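Who Gets to Sit in the Press Row? Student Report on Local Reporters and Closed Meetings

My project started with a locked door. Last October I went to a city council meeting in Brinley with Forough Kiani, who was covering it for our college paper, and after the first half hour everybody who wasn't on the council was asked to leave. Forough asked what the closed part was for and the clerk said "personnel." The agenda said "property." She wrote both words down, and on the bus home we argued about whether that was a story. I said no. I've changed my mind, and that's pretty much what this report is about.

My question was simple enough, or I thought so: when a local government shuts reporters out of a meeting, what do the reporters do next? I'm a second-year student in media studies, not a lawyer, so I stayed away from whether any single closing was legal. Professor Rautiainen told me early on that I'd drown if I tried to do both, and she was right.

What I read

I went through meeting minutes from three towns - Brinley, Kenda and Trarkolow - and matched them against whatever the local papers ran in the week after. All together it came to 2,752 pages, a lot of them scans of paper that had been scanned before. Kenda puts its minutes online in one big folder with no dates in the file names (thanks, Kenda!). Trarkolow made me fill out a request form and then mailed me a box. Brinley was the easy one, which surprised me after that first night.

In those pages I found 587 closed sessions. I marked down what reason was given, whether a reporter was listed as present before the doors closed, and whether anything was published. The last part took forever. The Kinnunen Courier has a search page, but it only finds headlines, so I ended up paging through old issues in the library basement with a pencil and a bag of pretzels I wasn't supposed to have.

Who I talked to

I interviewed 5 people who cover or have covered council meetings, and two of them let me use their names. Tapio Laaksonen wrote for the Courier for years before he went freelance. Uliana Pasichnyk runs a one-person news site out of Trarkolow and does her own typing, photos and bookkeeping. The other three asked to stay out of it by name, and in towns this size I get why. I also wrote to seven council members. Two wrote back, both to say they were busy.

I did the interviews by phone mostly, with the recorder running and a list of questions I usually dropped by the second answer. Uliana talks fast. My transcript of her call has a whole stretch in the middle that just says "permits??" and I had to call her back to sort it out.

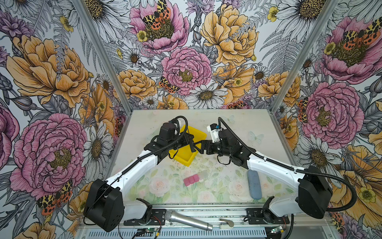
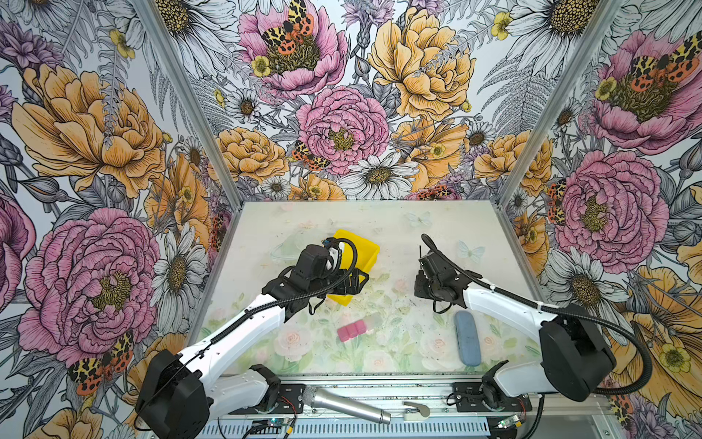
The thing that came up in every interview was the wording of the reason. A council can close a meeting under a handful of headings, and reporters told me the headings get used like umbrellas, with all kinds of stuff crowded in under them. Tapio said he quit reading the heading at all and started watching who got called back into the room. I had trouble picturing how a heading could hide that much until I thought about that wallpaper, with its big pink peonies. It's easy to look right at the flower and skip the tiger moth sitting on it, even with those red-orange hindwings. Tapio's point was that the word "property" is the peony, and the one name on the sign-in sheet is what you should be looking for. He'd probably hate the comparison, but it helped me, and I went back through the Trarkolow box with that in mind and found names I'd skipped the first time.

Uliana's method is different. She files a written objection every single time, the same half page, with the date changed. She doesn't expect an answer. She wants it in the minutes, and it does end up there, which I can confirm since I read every one of them. Some months her objection is the longest paragraph on the page.

What I found

Most closed sessions in my pile got no coverage at all. I expected that going in, but I expected it to be about fear, and the people I interviewed talked a lot more about time. If you're the only reporter and the open part of the meeting had a budget vote in it, you write up the budget vote. One person told me she'd never been threatened over a closed meeting in her life, she'd just been tired.

There was pressure too, though. One of the unnamed reporters had her seat moved to the back of the room after a story about a land sale, and another stopped getting the agenda by email. Both things sound small. Both of them brought it up before I asked.

The other pattern I noticed was that follow-up stories bunch up. A paper would go months with nothing and then run two or three pieces in a row, usually after a reader wrote in. I'd like to say more about that, but I didn't track letters to the editor from the start, and by the time I saw it I was most of the way through Kenda and couldn't face going back.

Problems with my work

Plenty. I coded everything by myself, so if I misread a category, I misread it the same way all the way through. Lempi Kauppinen from my seminar checked a small batch for me and we disagreed on more of them than I'd like, mainly over what counts as "coverage" (is one sentence at the bottom of a story about parking coverage? I said yes, she said come on). I kept my rule but listed the ones we fought over in the appendix.

Radio isn't in here at all, and I know the station in Kenda does read out council news. I couldn't get recordings.

If somebody picks this up after me, my notes and the spreadsheet are with the department office. Ask for the one with the green tab, the other one is an old version and the Brinley totals in it are wrong.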